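Desktop restarts under load after memory upgrade, 12 GB now shows as 8

Posted in Hardware > Desktops
Viewed 349 times

Emese Juhász

I have a five-year-old Jarnico tower that I use for bookkeeping and some photo work. It came with one 8 GB module. In June I added a 4 GB module taken from an older machine, for a total of 12. It ran without trouble for several weeks. Now the BIOS reports 8 GB, and the machine restarts when I export a large batch of photos, usually after 3 or 4 minutes. Idle and light use are fine.

Tried so far: cleared the CMOS, updated the chipset driver, ran the memory test that comes with the operating system (passes, but it only tests the 8 GB it can see). CPU temperature during an export is around 70 C. The event log only says the previous shutdown was unexpected.

Is this the memory, the board or the power supply? I would like to avoid buying all three.

Theda Diekmann

You probably have two separate faults, or one bad contact that produces both symptoms. Test in this order and change one thing at a time.

1. Shut down, switch off at the supply, unplug the cord and hold the power button for ten seconds. Lay the tower on its side with the open side up. Pushing a module into an upright case flexes the board and often leaves one end unseated.

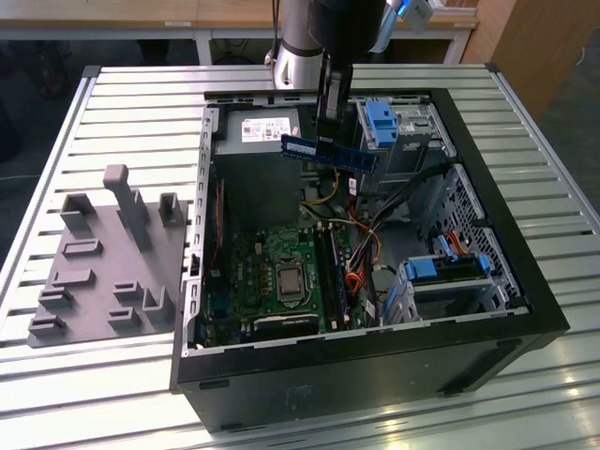

2. Remove both modules. Wipe the contacts with a lint-free cloth and isopropyl alcohol and let them dry. Do not use a pencil eraser. It leaves residue and wears the plating.

3. Install the 8 GB module alone, in the slot the manual lists first. On most four-slot boards that is the second slot from the CPU. Check the notch before pressing. Press each end until the latch closes.

4. Boot a standalone memory tester from a USB stick and let it complete at least one full pass. Any error at all is a fail. Do not accept "only a few."

5. Repeat with the 4 GB module alone in the same slot. If both modules pass there, test one known good module in each of the other slots. A slot that fails with a good module points to the board or to the memory controller in the CPU. Look for bent socket pins before blaming either.

6. Only then install both together. Load the default memory profile, not the overclocked one. Mixed modules run at the speed of the slower one, and the board may pick timings that neither of them likes.

Handle the modules by the short edges. A heat spreader makes this easier but does not protect the contacts along the bottom. 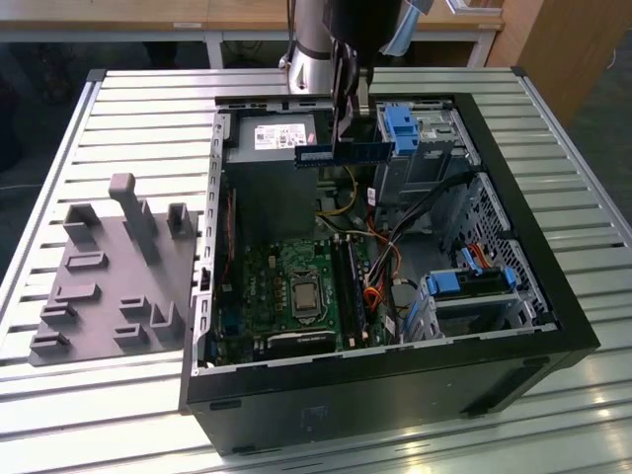
If the restarts continue with a single module that has passed, the memory is cleared and the supply is next. Read the rating on its label and look at the 12 V line, which carries the CPU and any graphics card. The total wattage on the box tells you less. Do not open the supply itself. The capacitors hold a charge after it is unplugged. Substitute a known good unit and run the same export.

Máté Erdős

had the same thing on a Mukier board, it was the power supply. just replace it

Judit Dudás

A failing supply can explain the restarts. It is a poor explanation for a module that is missing at every boot, so I would not skip the slot tests.

One addition to Theda's list: check the cooler mounting. On some sockets, uneven screw pressure is enough to lose a memory channel. If the cooler was removed or bumped when you did the upgrade, loosen the screws and retighten them a little at a time in a cross pattern.

Emese Juhász

The 8 GB module passes in both slots I tried. The 4 GB module gave 37 errors on the first pass and was not detected at all on the second boot. I have taken it out. With the 8 GB module alone the full export finished twice. I will order a matched pair and leave the supply as it is for now.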